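Dalmont Personality Research is looking for adult participants for a study of how stable self-reported personality type is over a period of several months. We are also hiring one part-time interviewer for the same study. Both notices are on this page; the job is at the end.

Posted 26th April. Enrollment stays open until the sample is full.

## Study title

Test-retest agreement and partner agreement in four-function type inventories (short name: Ulloa study)

## Background

Type inventories sort people into a small number of categories on the basis of preference questions. Many people who take the same inventory twice get a different result the second time. Published retest figures vary a good deal with the interval, the instrument and the way borderline scores are handled, so they are hard to compare.

In the first phase we collected 2471 completed inventories online. Of those respondents, 1272 agreed to be contacted again, and 1005 completed the inventory a second time. A large share of the changes in type came from people who had scored near the midpoint on a single scale. The online phase could not tell us whether those people had changed how they answer, had read the items differently, or had been guessing on both occasions.

The second phase uses fewer people and more contact with each of them. We need 67 pairs. A pair is two adults who know each other well: spouses, siblings, housemates, close friends, or coworkers who have shared an office for at least two years.

## Who can take part

You can enroll if both members of the pair:

- are 21 or older
- can read and speak English comfortably
- have known each other for at least two years
- can come to our office for two sessions, one in spring and one in August
- have a phone or computer that can run a web form

You don't need to have taken a personality inventory before. If you have, tell us which one and when on the intake form. Prior results don't exclude you, but we record them and analyze those pairs separately.

We can't enroll people who:

- administer or teach type inventories for pay
- took part in the online phase
- are in a supervisor and direct report relationship with the other member of the pair

Two people who are in couples counseling together may enroll, but we ask that neither of them bring study materials into counseling until the August session is done.

## What you will do

**Session 1 (spring, 2 hours 15 minutes).** Each person completes the inventory twice in separate rooms: once about themselves, once about the other member of the pair. The self-report form comes first for half of the pairs and second for the other half. After a break, each person has a 40-minute interview with a trained interviewer. The interview goes over selected items and asks what situation you had in mind when you answered. Audio is recorded.

**Between sessions.** Once every two weeks you get a link to a short form with nine items. It takes less than five minutes. Please fill it in alone, and within three days of receiving it. Missing one form is fine. If you miss three in a row, we will call to ask whether you want to continue.

**Session 2 (August, 1 hour 45 minutes).** The inventory is repeated in the same order as before. The interview is shorter and covers only items where your answer moved by two points or more.

Neither person sees the other's answers at any stage. Interviewers don't see them either until both interviews are complete.

## Scoring and feedback

The instrument is the Molix inventory, version 3, long form. It reports four continuous scales. Type letters are assigned only where the score is outside the midpoint band; inside the band, the scale is reported as undetermined. Some participants will therefore get a result with one or more scales left open. This is a normal outcome and we do not round it.

After session 2, each participant may request a written summary of their own scores from both sessions. Summaries go out by mail or secure download. They give scores and confidence bands. They do not include career advice, relationship advice or a compatibility rating for the pair, and staff will not offer one if asked.

## Payment

| Part | Each person |
|---|---|
| Session 1 | $60 |
| Biweekly forms | $4 per form |
| Session 2 | $75 |

Payment for a session is made on the day, by prepaid card. Payment for forms is added to the session 2 card. If you withdraw, you keep what you have already earned, and forms completed up to that date are paid within 30 days. If one member of a pair withdraws, the other may complete the study at the same rate.

Parking in the building lot is free with a validated ticket. We don't reimburse mileage.

## Risks and confidentiality

The inventory and interview cover habits, preferences, work and close relationships. Some items may be uncomfortable. You may skip any item or stop an interview at any time without giving a reason.

Records are stored under a participant code. The list linking codes to names is kept separately and is destroyed 12 months after the last session. Audio is transcribed in house and deleted once the transcript has been checked. Published tables will not report on any group smaller than ten people.

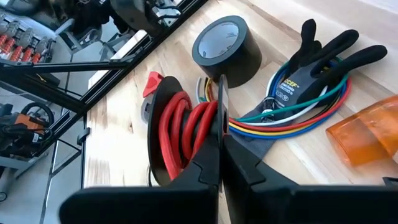 *Red cable on a black spool.*

## How to enroll

One member of the pair fills in the intake form and gives the other's contact details, with permission. Javiera Pereyra, participant coordinator, calls each person separately to go through the consent form. The call takes 15 minutes. Session times are offered in the order that consent is completed.

Have the following ready for the call:

- the month and year you met the other person, as near as you can recall
- whether you have lived together, and for how long
- any inventory you took earlier, with the result if you remember it
- any access needs for the office visit (the interview rooms are on the second floor; there is an elevator)

Please don't compare your type results, or practice with free tests online, between enrollment and session 1.

## Also open: study interviewer, part time

**Hours:** 18 per week during session blocks, 6 per week between them
**Term:** fixed, through the end of coding
**Pay:** $31 per hour
**Reports to:** Tsehay Kumsa, field lead

Duties:

- conduct semi-structured interviews from a fixed guide
- administer paper and screen inventories according to the session script
- check transcripts against audio
- code transcripts in Zenitz using the existing code book, including double coding with Bautista Ojeda for the agreement checks
- log departures from the script on the same day

Required: a bachelor's degree in psychology, sociology or a related field, or three years of paid interviewing work; clear written English; availability for some evening sessions. Experience with qualitative coding is useful. Training in the inventory is provided and paid.

Applicants who hold a practitioner certificate in any type system should say so. It doesn't rule you out, but you will be asked to follow the guide as written and to leave interpretation out of the interview. We have found this harder for certified practitioners than for other interviewers, and the trial interview is scored with that in mind.

Send a resume and a one-page writing sample to Violeta Fuentealba in the hiring office, with "Ulloa interviewer" in the subject line. Selected applicants do a trial interview with a staff member and code a two-page transcript. Allow 90 minutes for both. The trial is paid at the hourly rate.

Questions about study design or data handling go to the principal investigator, Santino Echeverría. Questions about scheduling, parking or payment cards go to Javiera Pereyra.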